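White Sandwich Bread for People Who Mostly Want Toast

I've been making the same plain white loaf since last October, when I finally got tired of bread that was fine on day one and crumbly by day two. It's a toast loaf first and a sandwich loaf second. If you have a loaf pan and most of an afternoon at home, you can make it (you don't need a mixer, I don't own one).
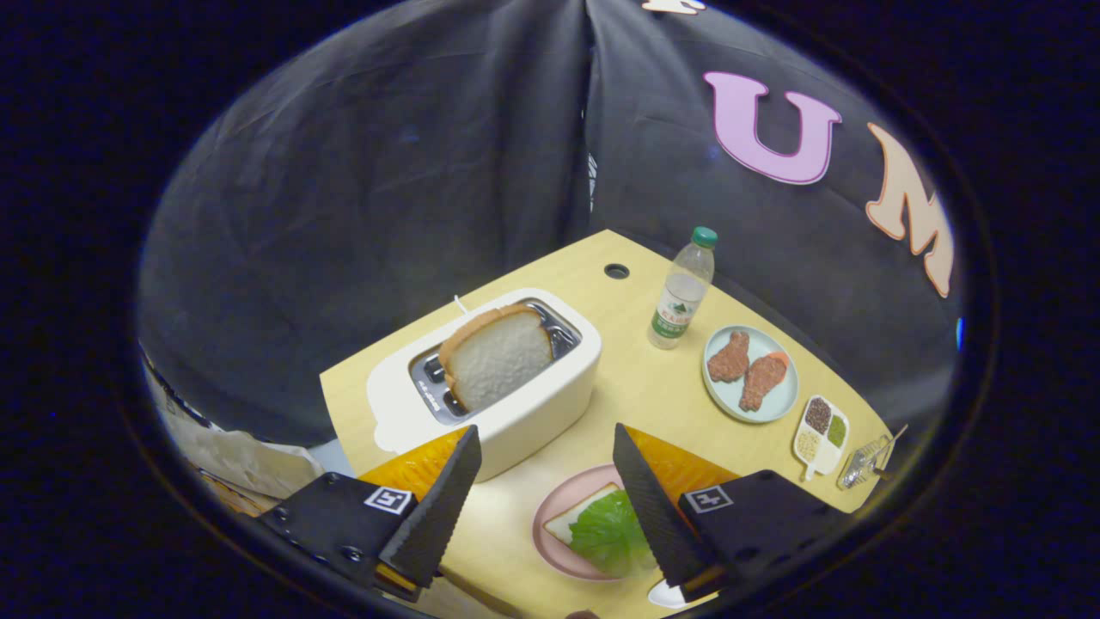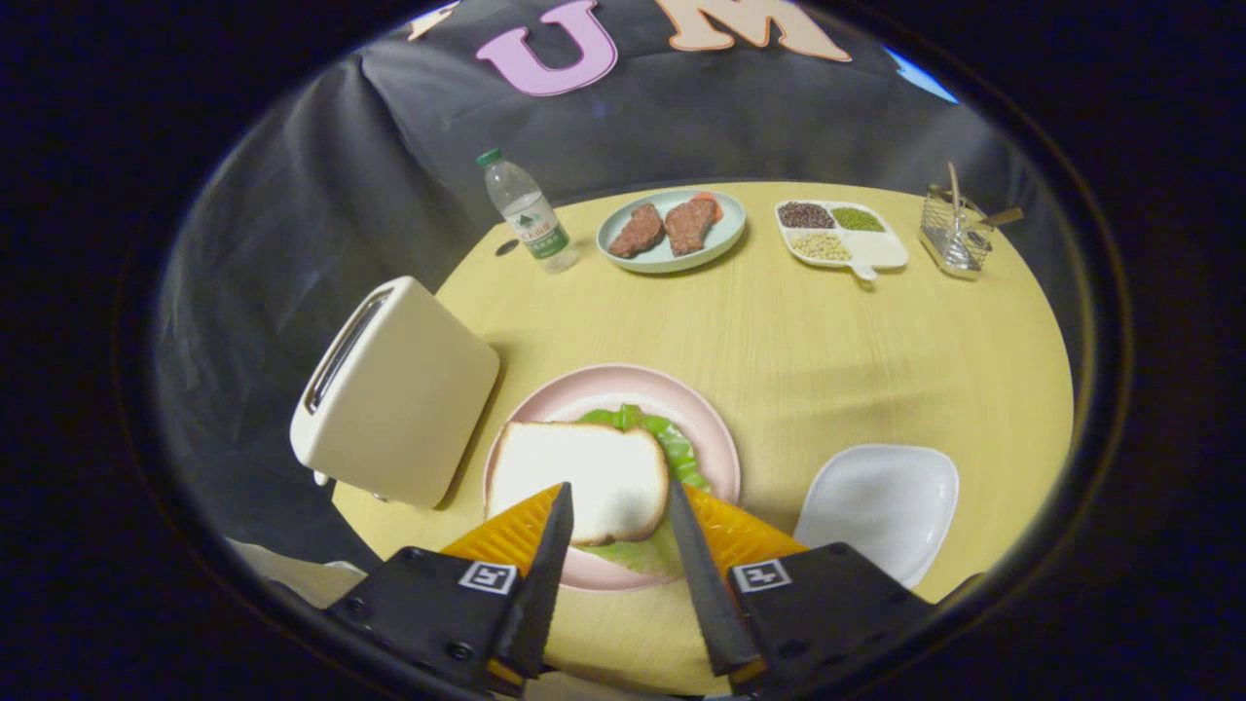
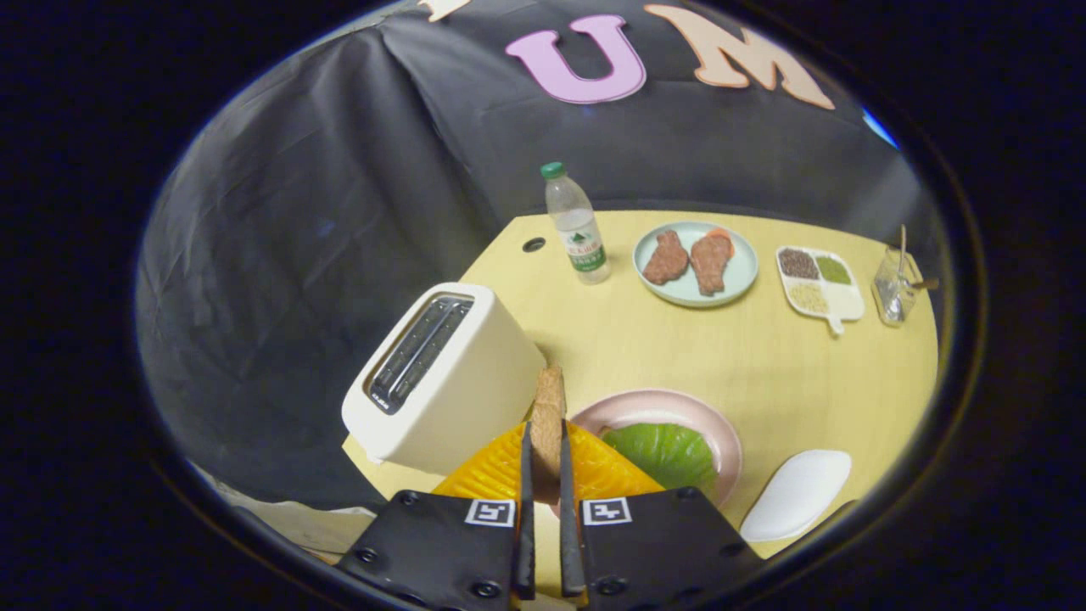

A good toast loaf has a fine, even crumb, a thin crust, and a shape that goes into the slot without a fight. I spent way too long worrying about flavor and hardly any time on shape, and then I'd pull out these gorgeous domed slices that left a big pale stripe across the top when I toasted them. You can see in the first picture how far a slice of white bread can stand up above the top of a toaster. So before you bake anything, measure how deep your slots are, then look at your pan. My old pan made slices so tall I had to flip them over halfway through, every single morning. I switched to a Mastwood pan with low straight sides and now I only flip the middle ones.

What you need

3 cups bread flour, spooned into the cup and leveled
1 cup whole milk, warm like bath water
1 packet instant yeast
2 tablespoons sugar
3 tablespoons soft butter, plus more for the pan
1 1/2 teaspoons fine salt
A little extra water, in case

I buy Riltico bread flour because the store near me keeps it on the bottom shelf in the big bags. Any bread flour is fine. All-purpose works too but the loaf comes out a bit shorter, and you'll probably need to hold back a splash of the milk.

Mixing

Put the flour, yeast, sugar and salt in your biggest bowl and stir them around with a fork. Pour in the milk and keep stirring until you have a shaggy mess with no dry flour at the bottom. If there's still loose flour after a good minute of stirring, add water a spoonful at a time. Now cover the bowl with a plate and go do something else while you drink your coffee! When you come back the dough will be much easier to handle.

Smear the butter over the top and squish it in with your hand. It's going to feel greasy and wrong and you'll think you've ruined it. Keep squishing. Once the butter has disappeared, tip the dough onto the counter and knead for 6 minutes. Try not to throw down more flour. If it sticks, scrape it up with a bench scraper (mine's a cheap Fekete one with a chipped handle, best kitchen thing I own) and carry on. You want it smooth and a little tacky, sort of like a sticky note.

First rise

Back in the bowl, plate on top, 60 minutes somewhere that isn't drafty. In winter I use the oven with only the light on. It should look twice as big when it's ready. If your kitchen is chilly it may want longer, so go by the size of the dough and ignore the timer.

Shaping

Butter the pan, including the corners. Turn the dough out and pat it into a rectangle as wide as your pan is long, pressing out the big bubbles. Really press! Those bubbles turn into the holes that jam drips through. Roll it up tightly from the short side, pinch the seam shut, and set it in the pan seam side down.

Cover it loosely and let it rise until it comes just level with the rim. I used to let it climb way over the edge because it looked so impressive, and that's how I got the giant slices. Turn the oven on to 375 while you wait.

Baking

Bake for 30 minutes on the middle rack. If the top is getting dark before then, lay a piece of foil over it. The loaf is done when it's deep gold and sounds hollow if you knock on the bottom. Mine has a habit of needing another few minutes out of the pan, straight on the rack, to firm up the sides. Your oven may be nicer than mine.

Take it out of the pan right away and let it cool all the way down. I know. But warm bread squashes under the knife and you end up with wedges, and wedges toast on one side and burn on the other.

Slicing and keeping it

I lay the loaf on its side to slice it, with a long serrated knife and very little pressure. Half an inch is my favorite for toast. Any thicker and you can get a nice brown outside with a middle that's still soft and bready, which some people love, so suit yourself.

It keeps on the counter in a bread bag for a few days. After that I slice whatever is left and freeze it with a strip of parchment between the slices so I can pull out one at a time. I use Rirnico freezer bags for this, the ones with the slider. Frozen slices go straight into the toaster, one notch higher than usual.

Day-old bread browns more evenly than fresh, by the way. If you're baking for a weekend breakfast, do it the afternoon before and hide the loaf.

A couple of changes I've tried: swapping one cup of the flour for whole wheat (good, add a spoonful more milk) and using honey in place of the sugar (also good, but it browns faster, so turn your toaster down a notch). Oats on top look lovely and then fall off into the crumb tray, so I quit doing that.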